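Progress report to the Clasari small grants desk, covering the months up to the end of March

Hi again! I promised you a shorter report this time and I've already broken that promise in my head, so get a coffee. The last one was mostly me complaining about the lease, and I'm happy to say the lease is signed. The Nanden bottle return project now has a room with a door, a sink and a key that works (the first key did not).

## Where we are with the return points

Quick reminder of the plan, as I know you read a lot of these. People in Nanden drop off empty drink bottles at small shops near home, we pick them up, sort them, and sell the clear plastic in bales to Akeo, the recycler out past the rail yard. The shops get a small fee for the floor space. The people get a stamp on a card, and a full card is worth a discount at the same shop.

We now have 4 shops signed up and running, which is what the grant asked for by this point. The bakery was the easy one. The hardware store took me three visits and a long talk about wasps — a fair worry, and the reason every bin now has a lid with a spring on it. The lids cost more than I budgeted. I've moved money over from the printing line to cover them and marked it in the spreadsheet.

The fourth shop, the one by the bus loop, only came on at the start of March, so please don't read too much into its numbers yet. They fill up fast on hot afternoons and then sit there doing nothing for days. I'd like a few more months before I say whether it's a good spot. 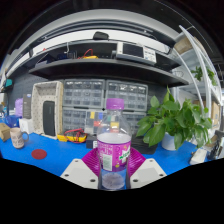 Pickups happen twice a week in the morning, before the delivery trucks take up all the parking. I tried evenings first and it was a mess, everybody was closing up and nobody wanted me clattering past the register with sacks. At 7 a.m. I'm in and out, and the bakery gives me a roll.

## Sorting, and the label problem

I told you last time that sorting would be the slow part. It is! Bottles come in with caps on, caps off, half an inch of something at the bottom, and full wraparound labels in every color. Akeo pays the best rate for clear plastic with the label and cap taken off, a lower rate for clear plastic with the label on, and nothing at all for anything with a lot of liquid in it. So each bottle needs a rinse, a drain, a cut down the label and a twist of the cap, and it all has to be done by hand.

I spent a good chunk of January trying different tools for the labels. Box cutters were fast but scary. Safety scissors were slow and made my thumb ache. What we've settled on is the little hooked blade people use for opening shrink-wrapped pallets. You run it down the side, the label pops off, and your fingers stay well away from the edge. I bought a pack of them and they came in under budget, so that pays back a little of what the lids ate.

Glued labels are a different story. A warm soak with washing soda gets most of them off after 30 minutes, and the stubborn ones go in the lower-rate sack. I was scrubbing those for a while and I've stopped, as the price difference doesn't come close to covering the time.

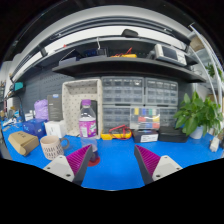

Do the caps get recycled too?

They do, but separately. Caps are a different plastic from the bottles, so they go in their own bucket, and Akeo takes them whenever we have enough to make the trip worth it. They pay very little for them. I've kept doing it anyway, and the kids who come by after school love sorting them by color, so the buckets look great.

## The Kamel Street room

The room on Kamel Street is going to make a big difference. Up to now I was sorting in my own garage with the door open, and my neighbors have been very kind about the smell. The new place has a floor drain, good light from the front window, and enough space for the baler once it arrives. I got the walls painted over one weekend and put up hooks for the aprons.

Two things still need doing. The outlet near the back wall is dead, and the landlord has agreed to have it fixed at his cost (I have that in writing and I'll forward it). And the sink drains slowly. I've snaked it once and it's better, but I think the trap needs replacing. That one may be on us.

The baler is late. The seller first said February and is now saying "soon," which I don't love. Until it shows up we're stuffing sacks and driving them loose, and that means more trips and more gas than I planned. If it hasn't come by the next report I'll ask for the deposit back and look for a used one — there's a decent supply of them from supermarkets that are upgrading.

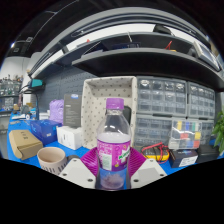
*Bottle with a purple cap and a wraparound label.*

## Getting people to join in

I'm really pleased with this part. We have over 40 households with stamp cards now, and most of them found out from the person in front of them in line at the bakery. The flyers did much less than I hoped. I had a stack printed with the rinsing instructions on the back, and I keep finding them used as bookmarks and shopping lists. Fine by me, they're at least being kept.

The rinsing message is slowly getting through. I changed the sign on the bins from "Please rinse your bottles" to "Empty and rinsed, please," and I think the word "empty" helped. We still get juice. Juice is the worst, it goes sour in the sack and everything around it needs a second wash.

I also did a short talk at the library, with a hands-on bit where people could cut labels off themselves. It ran long, as people had a lot to say about the old deposit system and how they used to buy candy with the refund. I'd like to do another one in the summer with more chairs.

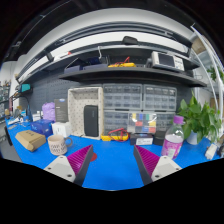
What happens to the return points when the grant ends?

The shop fees are the main cost that has to be covered, and bale sales should pay for three of the shops once the baler is running. The last one depends on whether the fee can come down a bit or the volume goes up. I've started that conversation early with the owner, who is open to it.

## Money, and what I need from you

The spreadsheet is attached with the receipts in order this time. Lids are over, blades are under, gas is over, printing is under. Overall I'm a little ahead of where I thought I'd be, mainly from the landlord giving us the first weeks free while I painted.

Could you let me know if moving the rest of the printing money into gas is okay? I haven't touched it yet. I'd also like to know if the sink repair counts as equipment or premises on your form, as I've looked at the guidance twice and I can read it both ways. I'm at Kamel Street most mornings after pickup, and the phone works better there than in the garage.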